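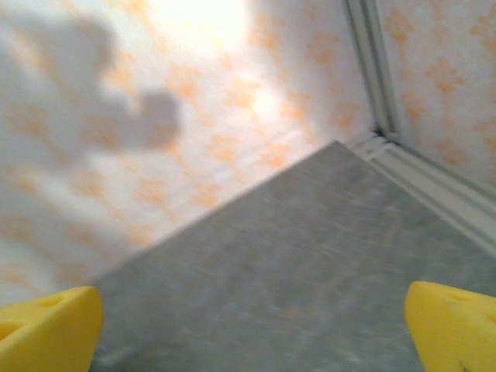
Stone-look surfaces and patterned wallpaper: your questions

Most of what gets said about this pairing comes from people selling one half of it. We've tried to answer as people who have to wipe it down.

Is it real marble?
Often it isn't. Gray with white and orange veins is a popular print, and a decent print fools most visitors. Look for the vein that repeats. Printed sheets use the same stretch of pattern again and again, and once you've found the second copy you will see it every morning. If the seller says "marble effect," you have your answer.

Does a busy stone need a plain wall?
That's the usual advice, and I don't fully buy it. Orange damask on an off-white ground can sit beside gray stone quite well if the veins carry some of the same orange. Hold a sample against the counter at 6 in the evening, under the lamp you really use. Showroom lighting flatters everything.

Can I leave leather on a stone counter? 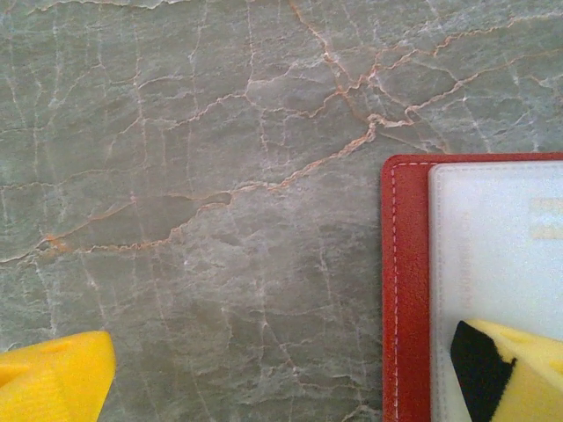

A card holder or a wallet won't hurt anything on a dry surface. The worry is dye. Red leather is the one people ask about, and a damp patch underneath is all it takes on unsealed stone. Makers who promise their dye never moves are welcome to test it on their own kitchens.

Is a sealer worth the money?
On real stone, usually. On vinyl or laminate, no, whatever the bottle claims. Put a few drops of water down and wait. If the stone darkens, it's drinking. We tried this on 4 offcuts and only one needed sealing, so do the test before you pay for anything.

How do I finish the corner where paper meets counter?
With a thin bead of clear caulk, or a narrow trim strip if the edge wanders. Leave the paper just short of the surface. Paper pushed tight into the joint wicks up every spill, and the bottom edge goes brown.

Will a patterned surface hide crumbs?
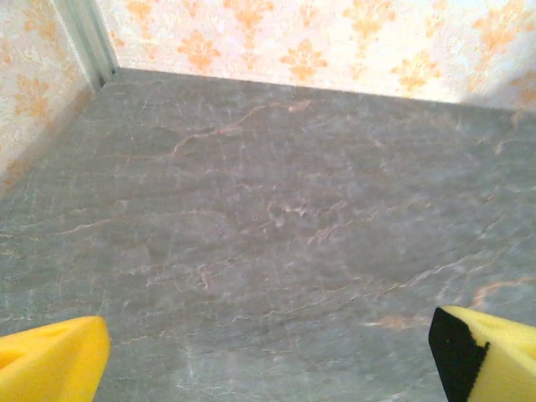

Jomar Javier writes that it hides them far too well, and that he now cleans his counter by feel, with a flat hand. He also says he would pick the same pattern again. I wouldn't, but then I drop more toast.

What about wipeable wallpaper?
"Wipeable" means a damp cloth and a light touch. Try a leftover piece first, and keep the roll label.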